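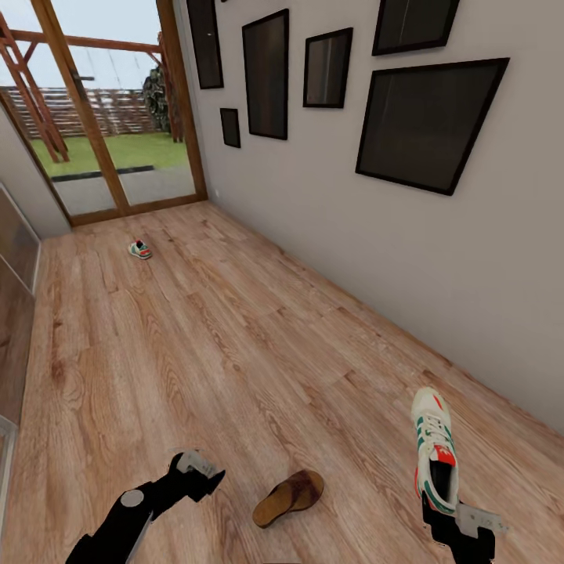

A machine that needs two arms to pick up one shoe is not going to save anyone any time, one reader wrote after our last page on chores. The same reader wanted to know why we keep showing tidying jobs when dishwashers and dryers already do more work in a house than any robot arm.

It's a fair complaint. Dishwashers win because the dishes come to them, all in one place, and the machine never has to find anything. Shoes on a hallway floor are a different sort of job. They lie where people kicked them off, and a machine has to work out where each one is, which way it points and where it can be held.

**Hallway, shoes (simulation).** One sneaker held by the heel, toe up. A slipper and another sneaker are still on the floor.

This page belongs to the Tretico chores gallery, which we add to when there is something new to show. We look at jobs people do at home or on a shop floor and ask how close a machine is to doing them without help. The shoe job came to us from Pruratia, a small group that builds rooms in software and tries out arm control there before moving to real floors.

Notes on the shoe job

The task is to pair the shoes and line them up against a wall. Pruratia ran it 400 times in simulation, moving the shoes to new spots before each run. A run counted as finished only if every pair ended up together with the toes facing the same way. Most of the failed runs went wrong at the pick, with the shoe slipping or turning as it left the floor. Slippers gave more trouble than sneakers. A sneaker has a stiff heel to grab. An open slipper has a strap and a flat sole, and the fingers have to get under one or around the other.

Pairing was easier than we expected when the two shoes matched and lay close together. With one of them on its side at the far end of the hall, runs took a good deal longer.

After that they did 100 runs with real shoes in a rented hallway in June. The same problems came up, plus laces, which caught on the fingers and dragged a second shoe along.

On the shop floor

Tapsell has a stockroom version of the same work: returned shoes go back into boxes by size. Their staff still do all of it by hand. They told us they would try a machine if it could get through 600 pairs in a shift and leave the boxes in a state they could sell. Nothing we have seen is near that yet.

Juteck sells a bin sorter that handles boxed shoes well. It does nothing with loose ones, and the company doesn't claim otherwise.

Where that leaves the chore

Picking up one shoe works much of the time. Clearing a hallway after a family of five comes home does not, and a person can do it in a minute or two. We would mark this one "partly" on our list, next to folding towels and ahead of making a bed.

Next page: loading a washing machine.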